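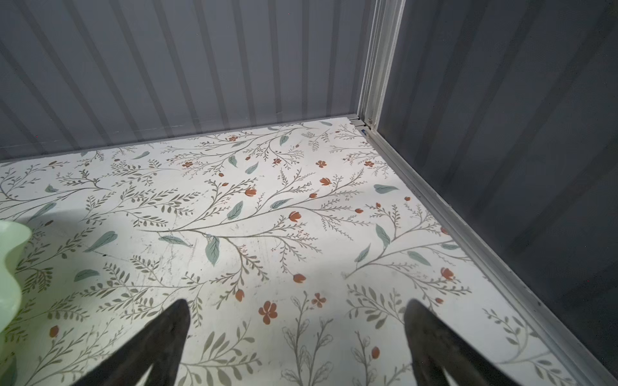
Page last changed: December, 2:30 p.m.

The lining is the part customers ask about, according to the workshop manager at Tamik, which fits out small metal enclosures for storage. "They expect corrugated gray walls. They don't expect flowers on the floor."

The print has an off-white ground with thin branching stems, sage-green leaves and orange blooms. The shop lists it as Flanda. "We tried plain white first. Every scuff showed. A branching pattern breaks up the surface, and the eye doesn't go to a mark."

Fitting starts at the back wall. The sheet is cut 30 millimeters oversize, pressed into the corner and trimmed in place. "Corrugated metal doesn't give you a straight line to cut against. You follow the trim on the side and leave 2 millimeters." One floor takes 60 minutes.

Asked about wear, the manager was brief. "We rate it for 3000 wipes with a damp cloth. After that the orange fades before the green does."

Matching a join is harder. "Cut along a stem if you can. Never through a flower."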